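Unit 5: Keeping a chemical inventory
Workplace Safety and Compliance, Clastthorpe evening program
Notes by Gianni Pace, revised 2023-07-16

Read these before the site exercise. The storage rules come up again in Unit 8.

What goes on the list
Every product with a safety data sheet goes on the list, including cleaning supplies and paint. Write the product name exactly as it appears on the label. If the label and the sheet disagree, use the label and make a note. Small amounts count too - a single spray can gets its own line.

For each product, record:
- name and supplier
- largest amount kept on site
- room and shelf
- date of the safety data sheet
- hazard class

The Kanen exercise
Kanen is a small plating shop with 86 products on its list. When the list was checked against the shelves, 33 entries had an out-of-date sheet or no sheet. Most of these came from one supplier, Matubbar, which had changed its product names. The old names stayed on the list and the new drums were never added. Work out which entries you would fix first and write down why. Bring your answer on one page.

Secondary containers
A container filled from a larger one needs its own label with the product name and the hazards. Never use food or drink containers for chemicals, and keep anything people eat in a separate room from the stock.
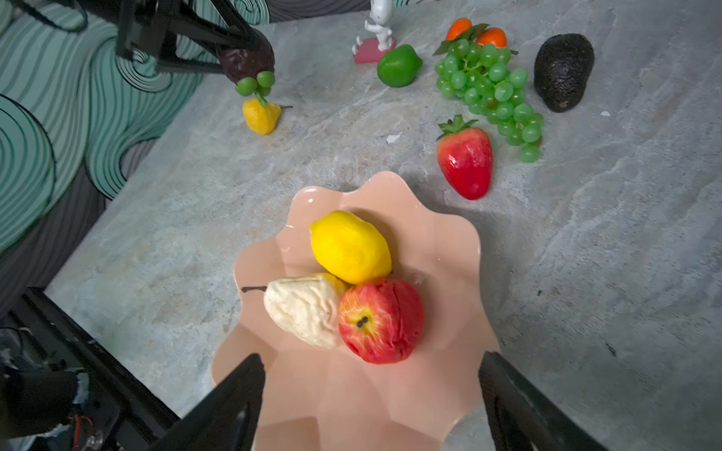 Who keeps it up to date
One named person should own the list, with a backup for vacations. New products are added before they are used. The Pustby plant does a full shelf check every November, and purchasing sends over its order list a week ahead. Old sheets are moved to an archive folder - do not throw them away.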